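Home Forums Events Search Log in
2 min read
February, posted by gravelpit

Tokus open day at Pledmont, anyone else go?

gravelpit wrote:
Drove 40 minutes for this. The talk by Iona Leckie was fine, the slides less so. The station I stayed at longest was the grocery one, with a mango in the gripper over a green basket.

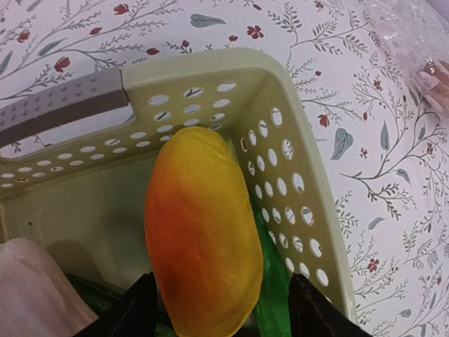
pelican_dan wrote:
Did they let visitors pick what it handled?

gravelpit wrote:
Only from what they had laid out. I asked to try my own apple and got a polite "maybe next time." Make of that what you will.

Havlíček wrote:
I think you're being hard on them. Soft produce is a fair test, and I saw it run 3 times before lunch without anyone stepping in.

gravelpit wrote:
Three runs with the same groceries on the same table. My kid can do magic tricks under those conditions. I also never got a straight answer on how much was set up by hand beforehand. Anyway, fruit is the easy half. Bags are where I start paying attention, and this one had a pink zipper and a smaller bag inside it. 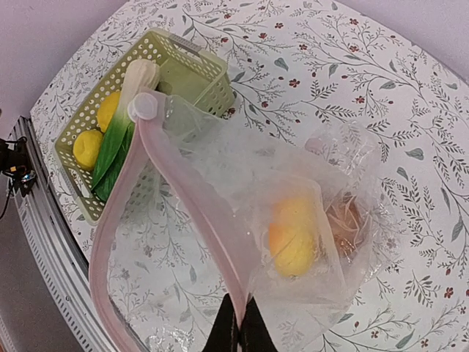 I'd want to see a full day of that, with a failure count on the wall, before I believed a word about stores using it. The Prurnano people put their misses on a board last year and I respected them for it.

pelican_dan wrote:
Prurnano also charged 2 bucks for coffee.

Havlíček wrote:
A failure count I'd agree with. I still say it's an open day, and you went in wanting a trial. I'm going back for the afternoon session next time.

gravelpit wrote:
Fine, bring an apple.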